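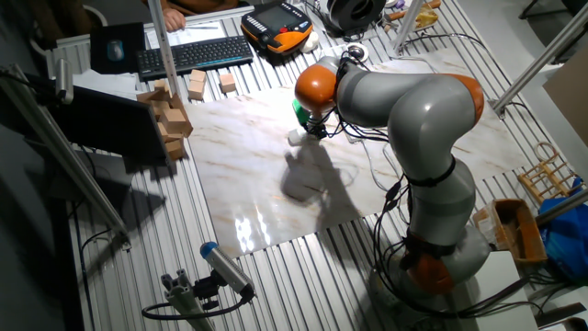 Can a machine do the small jobs around a house or a shop yet? A few of them, slowly, if someone sets out the work first and stays close by.

That was my view going into the open afternoon at the Tavares workshop in Flovville, and I drove home with most of it intact. I run the back room of a repair shop. Half of my day is plugging things in, unplugging them and finding the right adapter, so when the Tirkiten project put "everyday electrical chores" on its November program I signed up.

The handout says 1,614 practice runs have been logged on plugs and power strips. It doesn't say how many of those went well. I asked twice and was told the numbers were "still being sorted."

A plug sounds like nothing. You find the slots with your fingertips, wiggle a little and push. Take away the fingertips and it becomes a job of lining things up, with a cord pulling sideways the whole time.
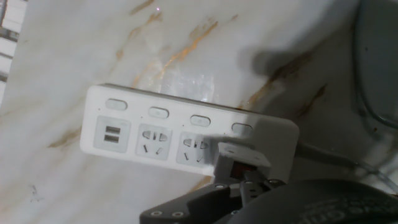 *Gray plug in the gripper, close against the power strip.*

I'll give them this much: they picked a real chore. The last fair I went to had an arm waving a flag. Here the strip was the kind with a row of switches and a couple of USB ports, and the surface under it was shiny, glare and all, like plenty of kitchen counters.

Still, a counter at my place has crumbs, mail and a dog leash on it.

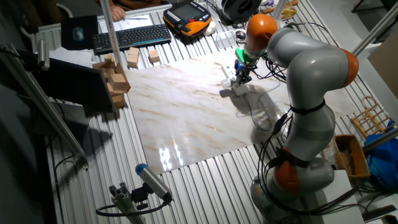 What would it cost to have one of these in a small shop? The Dotov sales table quoted $2,017 a month on a lease, with setup billed on top at $574.

I pay a part-timer less than that for the hours I'd want covered, and the part-timer also answers the phone. The sales pitch leaned hard on next year. I've heard next year before — from the people who sold us the label printer, for one. 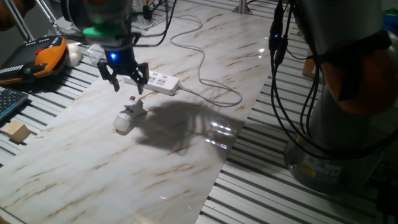
*Open gripper above the small adapter with the red switch.*

Questions at the end ran 19 minutes. A woman behind me wanted to know about laundry and got a long reply about fabric that came down to "later." My own question was who pays if a plug gets bent, and the lease papers apparently cover it on a page they didn't have with them.

Parking is free behind the building, and the coffee was decent. They plan another afternoon in spring, and I'd go back if they let visitors bring their own power strips.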